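How do I get tea rings off a pale tabletop (and stop making new ones)?

Asked in Kitchen & Home > Surfaces and Stains
474 views

saltine_weather

Okay, hoping somebody here has dealt with this. I have a very pale tabletop, sort of a blue-white, and I drink a frankly silly amount of black tea at it. I love the color. I picked it over a perfectly sensible brown one and I'd pick it again. But every cup leaves a ring, and if I don't get to the ring within the hour it sets, and then I've got this faint tan circle that stays there all week and I can't look at anything else.

It's a Gunilum top, bought secondhand, so I have no paperwork and no idea what the surface is. It's smooth and a little bit matte. Water beads up on it for a while and then sort of gives up. The seller told me "just wipe it," and that has been the full extent of the care instructions.

What I've tried so far: dish soap and a soft sponge, which gets fresh rings and does nothing for the old ones. Baking soda paste, left on while I had dinner. That lightened the rings a lot! But it also left a chalky haze that took forever to rinse off, and now I'm nervous that I've dulled that spot. If I crouch down in the morning when the sun comes in low, I think I can see a patch. My sister can't see any patch. Maybe I'm imagining it.

I also bought a bottle of Sitompul cream cleaner, the one with the orange cap, and then chickened out because the label says to test somewhere hidden first and the whole top is out in the open. Is the underside a fair test? It feels rougher under there, so I'm guessing it isn't the same finish.

The second half of my problem is the cup. It's a pale gray-blue, so it goes with the tabletop beautifully and is also really easy to lose track of. I reach across for something and catch it with my sleeve, and over it goes. There are white walls right up around the table too, so it's pale on pale on pale in there. The last spill ran toward the back, where the top meets the wall, and I still don't think I got it all out of the gap.

I'd like to keep the cup. It came from Kemeo, the little pottery shop in Urkeo that closed, and I can't get another one. Coasters I'm willing to consider, but I've never managed to stick with them (they stick to the bottom of the cup, they come up with it, they drop on the floor).

So: old rings, possible dull patch, spill down the back, and a cup I keep knocking over. I'll take help with any of it. The tabletop and the cup, both pale and bluish. 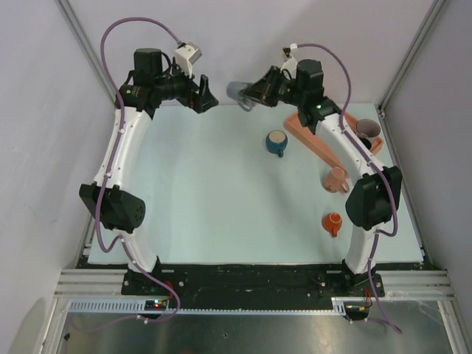 mopbucket_blues

Pale tops are a pain but tea is one of the easier stains, so don't despair yet. I had a cream-colored counter for years and drank tea over it every single day.

First thing, put the baking soda away. It's a mild scrub and most people get away with it, but on a matte finish you can end up polishing one spot shinier than the rest, and that may be what you're seeing at sunrise. Or it's leftover residue! Easy to find out. Wipe the spot with one part white vinegar to 2 parts water, then plain water, then dry it with a clean towel. If the patch was haze it'll be gone. Don't do this if there's any chance the top is marble or some other real stone, though, as vinegar will etch it and then you'll have a true dull patch to worry about.

For the old rings I'd go with 3% hydrogen peroxide from the drugstore. Wet a folded paper towel with it, lay it over the ring, put a bit of plastic wrap on top so it doesn't dry out, and leave it ten minutes or so. Check, rinse, repeat if you need to. It takes the tan out with no scrubbing at all. Never mix it with the vinegar, and rinse the one off fully before you bring out the other.

And no, the underside isn't a fair test if it feels different. Use a back corner, as close to the wall as you can get. A dab the size of a pea, let it dry, look at it the next day in that low light of yours.

For the gap at the back, a thin cloth over a butter knife, damp with soapy water. Slide it along, turn the cloth, slide it along again until it comes out clean. Tea with sugar in it will bring ants, ask me how I know.

groutfiend70

Just get a tray. Done.

Or sand the whole thing with 400 grit and reseal it, that's what I did with mine.

pennywhistle_kitchen

Please don't sand it until you know what it is!! If that color is only a thin layer on top, you'll go straight through it and there's no coming back. groutfiend70, I'm guessing yours was solid wood? Totally different job.

I do agree about the tray. I'm a coaster failure too, for exactly the same reasons, and a tray fixed it for me. Mine is cork with a little raised lip, big enough for a cup and a spoon and whatever I'm snacking on. Cork doesn't grab the bottom of a wet cup the way a smooth coaster does. And get a dark one! You'll have a dark shape that says "cup lives here," and you can leave your lovely cup just the way it is. I put mine on the left side because I'm right-handed and it was always the right sleeve doing the damage. That made more difference than anything else I tried, and it cost me nothing.

Also, have a look at the bottom of your cup. A lot of handmade ones have an unglazed ring on the foot, and that bare clay drinks up tea and prints it back onto the table every time you set it down. If yours is like that, soak it overnight in warm water with a spoonful of oxygen bleach powder, rinse it really well, and let it dry upside down. I'd been blaming drips for ages, and half my rings were coming off the foot of the mug.

On the Sitompul, I've used the orange cap on a sink and liked it fine, but it's gritty. I'd keep it off anything matte. Peroxide first, like mopbucket_blues says.

saltine_weather

Oh my gosh, the foot of the cup! I just went and ran my finger over it and it's bare clay the whole way around, and brown. It's soaking right now. The vinegar wipe took the haze off too, so my sister was right and I'll be hearing about that until December. Peroxide tonight, starting in the back corner. Cork tray is on the list, a dark one.

mopbucket_blues

Glad the patch was only haze. Give the cup a second soak if the water comes out dark, mine needed it.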